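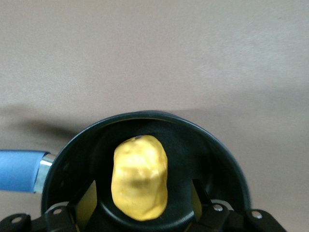

Modeling Dough: Cooking, Coloring, Storage and Cleanup

Applies to salt-and-flour dough made at home and to the soft commercial kinds sold in tubs. Polymer clay and air-dry clay behave differently and are covered on their own pages.

Cooked dough, base recipe

2 cups all-purpose flour
1 cup fine salt
4 teaspoons cream of tartar
2 tablespoons vegetable oil
2 cups water
Food coloring

Combine the flour, salt and cream of tartar in a saucepan while the pan is still cold. Add the water, oil and coloring and whisk until no lumps remain. Set over medium-low heat and stir without stopping, scraping the base and the angle where the base meets the wall. The mixture thickens at the edges first. When it pulls away from the wall and gathers on the spoon, take the pan off the burner. Turn the dough out onto a board, wait until it can be handled, and knead until smooth.

Dough that is sticky after kneading has been undercooked. Return it to low heat for one minute at a time. Adding flour at this stage gives a dough that feels right on the day and cracks by Friday.

Choice of pan

A small saucepan with a smooth dark interior releases the mass well and shows pale dough clearly, so dry flour left on the wall is easy to spot. Use a wooden or silicone spoon in a coated pan. Salt is abrasive, and undissolved grains dragged under a metal spoon will mark the coating. Do not leave salted batter standing in bare aluminum, which pits.

Check the joint between handle and pan before starting. Thick dough puts more sideways load on a handle than soup does. If there is a metal collar at the joint, dough that gets under its edge dries there and has to be picked out with a wooden toothpick.

Coloring

Gel color gives a stronger result than liquid for the same amount of water. Add it before heating for an even shade, or knead it in afterward for a marbled one. Yellow is the least forgiving color. It shows every fleck transferred from hands, boards and other doughs, and a trace of purple or blue worked into it turns the area brown-gray. Knead yellow first, then orange, red, green, blue and purple, in that order, and wipe the board between colors.

Removing specks and stray color

1. Leave the lump alone. Kneading spreads the contamination.
2. Lift a single speck with the tip of a toothpick, taking a little of the surrounding dough with it.
3. For faint streaks over a wider area, shave off the surface with a butter knife.
4. Smooth the cut with a fingertip dipped in oil.

If more than a third of the lump is affected, knead in a darker color and treat it as a new batch.

Dough used in play pans

Play cookware and retired kitchen pans both end up holding dough. Keep a retired pan separate once it has gone over to this use — a strip of tape under the handle is enough of a label. Take the dough out at the end of the session. A lump left on the base dries from the outside in and forms a hard skin, while the underside stays soft and bonds to the metal or coating.

Cleaning, dried residue

Let thin smears dry fully, then flex or brush them off with a dry nylon brush. For a bonded patch, cover the base with cool water and leave it for 30 minutes. Hot water swells the starch into paste and makes the work longer. Drain, push the softened layer off with a plastic scraper, and put the solids in the trash. They should not go down the sink. Wash with dish soap, rinse twice to clear the salt, and dry at once.

A raised ring pressed into the base of a pan holds residue along its edge. Run the corner of the scraper around it before the final rinse.

Storage

Press each color into a tight ball with no deep folds, wrap it in plastic film and put it in a lidded container. Cooked dough keeps for several weeks in the refrigerator. Discard it at the first sign of mold or sour smell. Dough that has stiffened without cracking can be recovered with water worked in a few drops at a time.

Caution on salt

Homemade dough contains enough salt to be dangerous to dogs and cats. Store it out of their reach and check the floor after use. If a pet has eaten any, call a veterinarian without waiting for symptoms.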